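Rubrik: Schule & Technik | Arbeitsgemeinschaften

Zwei Greifer, ein kleiner Tisch

Ho-yin Chang leitet die Robotik-AG am Kolleg in Tunuseck im zweiten Jahr. Als er anfing, bauten die Schüler dort Fahrzeuge, die einer schwarzen Linie folgten. "Das konnten sie irgendwann im Schlaf", sagt er. "Ich wollte etwas, bei dem am Anfang keiner weiß, wie es ausgeht, ich auch nicht."

Seit Juli arbeitet die Gruppe deshalb mit Handgreifern. Wer aufzeichnet, führt sie selbst und räumt damit Dinge von einer Stelle zur anderen. Aus den Aufnahmen soll später ein Roboterarm lernen, dieselben Handgriffe auszuführen. Das Projekt heißt Liang, nach dem Spitznamen des ersten Prototyps.

Bis jetzt sind 1116 Durchgänge gespeichert. Brauchbar ist nach Changs Einschätzung ein guter Teil davon, aber längst nicht alles. "Am Anfang waren die Bewegungen viel zu schnell. Die Schüler wollten fertig werden. Man muss ihnen sagen, dass sie greifen sollen wie jemand, der Zeit hat."

Alaric Zamora ist von Beginn an dabei und kümmert sich um die Auswertung. Er sieht die Aufnahmen am Abend durch und sortiert aus. "Wenn der Marker am Finger nicht zu erkennen ist, kann ich den Durchgang wegwerfen", erklärt er. "Dann weiß das Programm nicht, wie weit der Greifer offen war." Eine Sitzung dauert fast 40 Minuten, danach wird gewechselt. Länger hält die Konzentration nicht, und die Arme werden schwer.

Am schwierigsten findet Zamora kleine, flache Gegenstände. Eine Tasse sei dankbar, eine Karte auf einer glatten Tischplatte dagegen eine Plage. "Da rutscht man dreimal daneben, und beim vierten Mal ärgert man sich - und das sieht man der Bewegung auch an."

Im Frühjahr war die AG beim Wettbewerb in Imovthorpe gemeldet und schied in der Vorrunde aus. Chang spricht darüber ohne Bedauern. Der Arm habe zweimal richtig gegriffen und dann neben die Schale gelegt. Für den nächsten Termin in Kikcombe will die Gruppe weniger Aufgaben üben, diese aber in verschiedenen Räumen und bei wechselndem Licht.

Ob er Nachwuchs habe? Chang nickt. Auf der Liste für das neue Halbjahr stehen mehr Namen, als es Plätze gibt. Über die Auswahl will er erst nach den Ferien entscheiden.

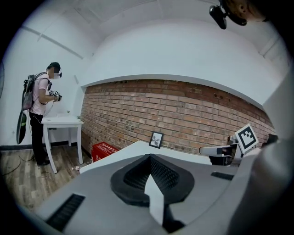
Aufnahme mit Headset und Handgreifer am weißen Tisch, vorn ein zweiter Greifer mit Marker.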